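Brilalum Memorial Plaque, Model 132

Reading time: 4 minutes

The Brilalum 132 is a flat aluminium memorial plaque for headstones, garden benches, cremation kerbs and columbarium doors. It is supplied engraved and drilled, or engraved with a plain back for bonding. The plate is cut at the Brophy works and finished at Hislow, where all lettering is proofed before engraving begins.

The standard plate measures 132 mm by 90 mm and is 4 mm thick. Corners are rounded as standard; square corners can be ordered at the same price. The face is sealed with Fluramine, a clear coating cured after engraving so that it covers the cut edges of the letters as well as the surface. Plates ordered without the coating are suitable for indoor use only.

Inscription

The plate takes up to 13 lines of text in the smallest letter size, although six or seven lines are easier to read from standing height. A usual layout gives the full name on the first line, the dates on the second, and family wording or a verse underneath. Maiden names may be set in brackets or on a separate line. Please state which you prefer on the order form, as we do not alter the order of names once a proof has been approved.

Dates can be set as full dates, as month and year, or as years only. Where a second name is to be added later, ask for a reserved panel. The lower half of the plate is then left blank, and the plate may be returned to us for the second inscription. The coating is removed, the new text is cut and the whole face is recoated. Allow four weeks for this work. A temporary marker is lent without charge for the period the plate is away.

Lettering is available in Roman, plain sans and italic. Italic is not recommended below 5 mm. Paint fill is offered in black, white and dark green. Unfilled letters are legible in side light but less so on overcast days.
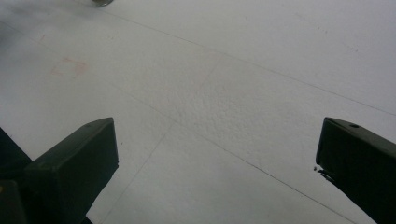

Can the plaque be fixed to an existing headstone?

Most granite and slate headstones will accept it, using the bonding kit or the drilled fixing set, but written permission from the burial authority is normally needed before any work is carried out. Sandstone and soft limestone should be drilled only by a mason.

Fixing

The drilled version has a hole at each corner and comes with four stainless screws, four wall plugs and four dome caps. A paper template is packed with the plate. Tape the template in position, check it with a level, mark through the holes and remove it before drilling.

The bonded version is supplied with a sachet of two-part adhesive. Both surfaces must be clean and dry. Do not apply the adhesive below 5°C. Support the plate with tape overnight and leave it a further day before washing it down.

For timber benches, use the drilled version. Adhesive does not hold reliably on oiled hardwood.

Care

Wash with water and a soft cloth. A little washing-up liquid may be used for bird droppings and tree sap. Do not use wire wool, scouring cream, vinegar or stone cleaner on the coated face. Lichen on the surrounding stone can be treated in the normal way if the plate is masked first.

Ordering

Quote product code 547 with the wording typed exactly as it should appear, including capitals and full stops. A proof is sent by post or email. One round of changes is included; further proofs are charged at the rate shown on the order form. Orders approved by noon join that day's engraving queue. Funeral directors and masons holding an account should order through the trade desk.

Engraved plates cannot be returned unless the inscription differs from the approved proof.

Comments

benchside
Fitted one to Mum's bench in March. The template was accurate. The screws were a bit long for our slats so I had to buy shorter ones.

R.T.
Is the dark green fill close to black? I want it to match an older plate.

greyfell
R.T., ours looks black unless the sun is on it. I would ask for a sample first.

Mossbank
Had the second name added to my grandparents' plate. Took the full four weeks. The new letters match the old ones well.

Related items

Brilalum Vase Plate, round
Brilalum Kerb Marker, angled
Fluramine Recoating Service
Two-part adhesive sachet
Stainless fixing set with dome caps
Temporary grave marker, oak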